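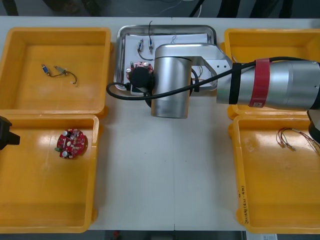 Plastic and steel trays on a worktable.

Careers and Recruitment Board > Applications and Hiring
Topic: Brasedine assembly positions — application form and waiting period

d_ambrose
I submitted the Brasedine application form in March for an assembly position at the Gruluvum site. The confirmation message states that candidates will be contacted within 20 working days. That period has passed. May I ask whether other applicants have received a reply, and whether it is acceptable to apply a second time?

Ignacio Okafor
A second application is not advisable. When I applied, the form stated that duplicate entries would be merged and the later date kept, which places the applicant further back. I received my interview notice after 30 working days.

plondus_applicant
I must disagree with the previous reply. I applied twice, the second time with a corrected telephone number, and was called 2 days later. If any detail on the first form was wrong, it should be corrected.

Ignacio Okafor
A correction is a different matter. There is a separate page for changes to contact details, and it leaves the original date in place. Mr. Ambrose did not mention an error.

d_ambrose
There was no error in the contact details. I did leave the salary expectation field blank, as the posting gave no range. Would this cause the form to be set aside?

nightshift_lead
The field is optional for hourly positions. Please check instead that your proof of education was attached. Files in the wrong format are dropped without notice — this happened to two members of my household.

plondus_applicant
Nakamura has assembly openings at present and its form is much shorter. The interview there lasted 20 minutes. Starting pay is lower, however, and the first seven weeks are evenings only.

Ignacio Okafor
I would not describe the Nakamura pay as lower once the evening supplement is included.

plondus_applicant
The supplement ends with the training period. Please read the contract again.

d_ambrose
Thank you all. The attachment was indeed missing from my file. I have written to the recruitment office and requested that it be added under the original date.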